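Trustham Community Help > Automation > Good practice

Rules for when a sim pick task is allowed to move to the real arm?

Posted by sakberg_newbie

I look after a small kitchen pick-and-place setup, one arm at a counter, everything still in simulation. We want to try it on the real arm in April. Right now we have no written rules for the sim stage. People change object positions, friction values and grip force whenever they like, and then say the task "passes." My manager wants a one-page standard. What should go in it? The hardest item for us is anything glass with a narrow neck. We run 200 trials per change, if that matters.

Drurnelura

Write the pass rule before anybody runs anything. Ours says a task is ready when it has done 600 trials on a locked scene and 900 more on scenes where the object poses are shuffled. Locked means the file is checked in and the settings can't be edited without a new version number. 200 is fine for a quick check after a small edit, but I would not sign off on it.
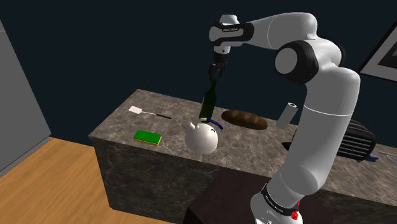
Put clutter in the rules too. A bottle alone on a bare counter tells you very little. Ours has to be picked with other items near it, and the standard says which ones and how close. Contact with any item other than the target counts as a fail, even if the pick works. People argue about this one – keep it anyway, or the fail count means nothing.

For narrow necks we also write down the approach direction, the closing speed and the maximum force. If somebody wants to change one of those, they change only that one and rerun the full set.

Last thing: sim results don't replace a risk assessment on the real cell. Keep that as a separate document with its own sign-off.

prajapati_tools

Agree with most of the above. I'd add logging. Save the random seed, the scene version and the controller version with every run. We skipped the seed for 2 months and could not reproduce a single one of our odd failures.

Also start the real arm at reduced speed with an empty plastic bottle. Glass comes later, and put in writing who gets to decide that.

gearbox_lane

Just read the safety standard for your robot type, it's all in there. One page is too short IMO.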